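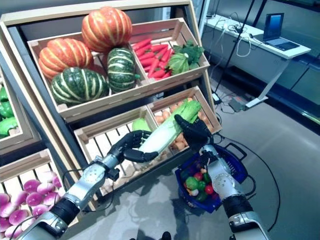
Saturday, late

Spent most of the day on the handling rules for the produce task. The draft from Nomvula Mofokeng came in at 1262 words, and half of it repeats the general safety sheet. I cut the repeats and kept the parts that apply to picking: grip, transfer, carry, release. Section numbers now match the log codes, so an episode marked 3.2 points to rule 3.2 and I can stop keeping the lookup table by hand.

Grip first. The old wording said "secure grasp before lifting." Two reviewers read that two different ways last month and their labels did not agree. New wording: the item is supported by at least one hand with the fingers closed, and the item does not shift against the palm when the arm starts to move. If it shifts, the episode gets a slip mark even when nothing falls. Gultau wanted a force threshold in there. I left it out. The readings from the fingertips drift too much over a session for a fixed number to mean anything, and I would sooner have a rule a reviewer can apply from the video.

Long items were the harder case. The napa cabbage is the worst of the set: heavy-looking white base, soft top, and no obvious place to take hold of it. The draft treated it like a carrot. I wrote a separate clause. Two hands are allowed on any item longer than the palm is wide. When both hands are on it, one is the holding hand and the other is the guiding hand, and the operator says which before the lift. The guiding hand lets go first. It opens fully, fingers extended, and moves clear before the holding hand starts toward the basket.

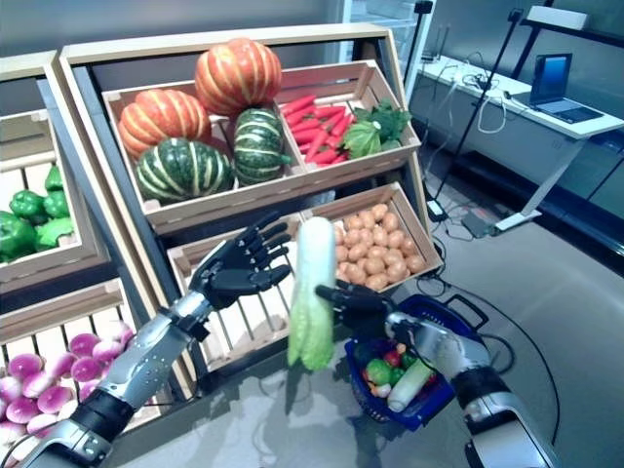 Holding hand on the base, if there is a choice. The leaf end bends, and a bend looks the same as a slip to the automatic labeler. Zeririne's labeling notes say to ignore any bend in the leaves, but their notes were written for a one-arm setup and I do not think they carry over. Marked that paragraph as open.

Basket rules. Carrying the basket on the arm is now a named mode instead of a remark in the comments field. Conditions: the handle sits near the wrist, the elbow stays out from the body, and wrist rotation is held to 45 degrees while there is anything in the basket. On the floor, the basket counts as a fixed target and the rotation limit does not apply. Changing from one mode to the other in the middle of an episode means a new episode. Hafþórsson will object to this, as it splits some of the long runs — but mixed runs are the ones we keep throwing out anyway.

Also wrote down the restock order, which had only ever been passed along by word of mouth. Pumpkins and other squash to the upper left crate, carrots beside them, potatoes lower right. Peppers and turnips at the left side. A crate may be empty at the start if the episode sheet says so. Items go back by hand, with the arms parked and the stop engaged. No reaching over the stand while the arms are live, including for one tomato.

Cables: the rule says they are to be clear of the walking path, and "walking path" is not defined. Need to put tape down and measure from the tape. Left a blank in 6.1 for the distance.

Speed cap stays at 70 percent for two-hand transfers, full for single-hand. The Skavstead sheet uses one cap for everything, which is simpler to check, and I may end up there too.

Tested the new clauses against old footage this evening. Episode 1409 was labeled clean under the old text and gets a slip mark under the new one. Watched it three times. The new label is right, but it means the earlier batch has to be reviewed again before anyone compares numbers across versions.

To do: send the revision to Nomvula, ask Gultau for the drift plots, buy floor tape, fix the typo in 4.3 ("realease").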